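Kaltatcombe Technical College
Electrical Maintenance, Level 3
Unit handout: Identifying and sorting parts from dismantled motor drives

Scope

The notes cover the visual inspection of a driver board after removal from its housing, and the order in which parts are set out on the bench. Electrical testing is dealt with in the February handout. Read both before the Friday practical.

1. Before handling

The unit must be isolated and the supply lead removed before the cover is opened. Capacitors on the supply side can hold charge after isolation. Measure across the terminals of each large capacitor with a meter and record the reading. If it is above 3 V, discharge through the resistor lead provided and measure again. Do not short the terminals with a screwdriver.

Hold boards by the edge. Do not lift a board by a capacitor or by the terminal block.

2. Reading the board

Round boards are common where the electronics sit behind the motor, concentric with the shaft. Work in a fixed order so that two people inspecting the same board produce the same sheet:

Outline: note notches, tabs and cutouts. They locate the board in its housing, and the sketch on the sheet must show them.
Labels: copy any sticker code in full. Copy silkscreen text exactly as printed, in capitals if it is in capitals.
Capacitors: look at the top of each can for bulging and at the base for residue. Where a marking is only partly legible, write what can be read and put a dash for the rest.
Terminals: record the number of positions and the direction of wire entry.
Integrated circuits: record package size and position only. Part numbers are not required at this level.

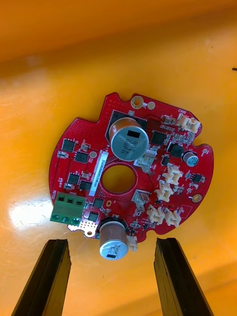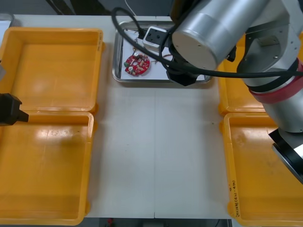 Fig. 1 (first picture): driver board with terminal block beside the MOTOR label. Fig. 2 (second picture): steel tray between the two rear bins, with a board and loose wires.

3. Bench layout

The tray is for the item under inspection and its loose wires. Bins are for parts that have been inspected and recorded. Nothing goes from the housing directly into a bin.

Bins are set in two columns with a gap between them. Allocation is written on the group sheet before work starts and is not changed during the session. Wire offcuts shorter than 3 cm go to copper scrap.

Cables crossing the bench must be kept clear of the tray. Reroute them before starting if necessary.

4. Recording

Use the Helura sheet, one per board. Enter the board code in box 1, outline sketch in box 2, component table in box 3. Sheets for the Nirnemex stock are numbered 166 to 227. Do not use numbers outside that range, as they belong to the evening group.

Condition codes:
A no visible fault
B surface marking or dirt only
C visible damage, component intact
D component damaged or missing

A board takes the code of its worst component. A board coded C or D is not passed on for powered testing.

5. Preparation questions

Why is the meter reading taken before the board is lifted out, and again after discharge?
A capacitor is rated at 2000 µF and holds 3 V. Calculate the stored energy.
What information is lost if the outline is recorded only as "round"?

Reading: Jelínek, chapter on drive electronics, sections on supply smoothing and output stages.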